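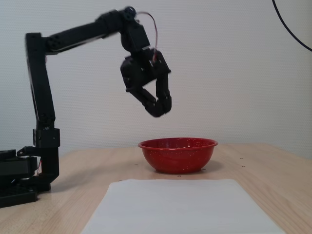
Fig. 4. The red enamel bowl on the wooden table, with the white sheet in front.

3.2 The enamel bowl

The bowl was the third item in our study of everyday kitchenware. It came from the Bunnag household shop in a mixed box, and we chose it for its speckled red outside and its rolled rim, two features the other bowls in the box did not have. The body narrows towards the base, so it takes up less room on a shelf than its rim suggests.

Enamelware is made by fusing a layer of powdered glass onto a metal body in a kiln. The glass gives the hard, glossy surface and keeps water away from the metal. Its weakness is chipping. A knock on the rim can lift a flake, and rust will start there if the bowl is put away damp.

We sent a questionnaire to households in Rusach and Skelerov in May and had 209 replies. It asked which bowls people owned, what they used them for and why they had last thrown one out. Of those who replied, 50 still used enamel at least once a week. The most common uses were mixing batter, washing salad and holding peelings. Several people kept a chipped bowl for feeding hens or soaking brushes.

Chipping was the main reason given for throwing enamel away. Plastic bowls went because of stains and smells, and glass ones because they had broken. A few replies said that enamel was too noisy in the sink, which we had not thought to ask about.

3.3 Care and storage

The shop's advice was to wash by hand with a soft cloth, dry at once and avoid metal scourers. For burnt-on food it recommended soaking overnight with bicarbonate of soda. Stacked bowls should have a cloth or a sheet of paper between them.

We did not test how well this advice works. A fair test would need bowls of the same age and make, and our box was mixed. The catalogue entry for the bowl is Skuvis 3757, and the full table of replies is in Appendix B.

Section last revised 11/08/2020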